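Home | Guides | Set-up | Troubleshooting | Contact

Okwood Countertop Care Guide
Section 6: Oiling your top for the first time

Okay, so your top is in, it's level, and you've had a good long look at it. Now comes the oil! I've done this on more Okwood tops than I can remember (tables, counters, one very long bar for Darragh Hayes) and I still enjoy watching the color come up.

Set aside an evening for the first coat and leave the next few days fairly clear. The work itself is quick. The waiting is what gets people.

What you'll want nearby

A tin of Zuvine Clear, a few lint-free cloths, 240-grit paper, a pair of gloves, and a bucket of water with a lid. The small tin does most kitchen tables with a bit left over. If you've got an island, get the big one.

1. Clear the whole top. Fruit bowl, mail, phone charger, everything. I like to put the odds and ends in one bin so they can all move together.

2. Sand lightly by hand, going with the grain. You're only knocking down the fuzz here, so go easy – four or five passes over each area is plenty.

3. Vacuum, then wipe with a barely damp cloth. Let the wood dry for an hour before you open the tin. 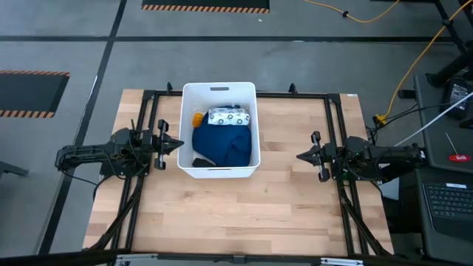 4. Stir the oil. Don't shake it, or you'll be chasing bubbles all night. Pour a puddle about the size of a pancake and spread it with a cloth until everything looks evenly wet.

5. Wait 15 minutes, then wipe off whatever the wood hasn't taken. Really wipe! Any oil left sitting on the surface goes sticky, and sticky oil has to be scrubbed off with mineral spirits (ask me how I spent last February).

6. Flip the top if you can and do the underside too. A board that's oiled on one face only can cup on you, and the long ones are the worst for it.

CAUTION: Oily rags can heat up and catch fire all by themselves. Drop them straight into the bucket of water and put the lid on. Never ball them up and toss them in the trash.

7. Leave the first coat overnight, then repeat steps 4 and 5. Most tops are happy with two coats. End grain drinks a lot more, so give the ends a third.

8. After the last coat, keep water and hot pans off it for 72 hours. You can eat at the table before then if you use placemats and you're careful.

NOTE: Tshepo Msimang in our Molbridge shop swears by warming the tin in a bowl of hot tap water on cold days. I've tried it and the oil does spread easier. Please don't put it on the stove.

If it looks patchy

Patchy usually means thirsty. Rub a little more oil into the dull spots, wait, wipe, and check again in the morning light. Shiny patches are the other problem, where oil dried on top – a gray nylon pad and a few drops of fresh oil will loosen those up.

After that, one thin coat every 6 months keeps things looking good. Section 7 covers stains and scratches.

Shares: 462 | Comments: 169

© Okwood Countertops, Molbridge | Contact us | Back to top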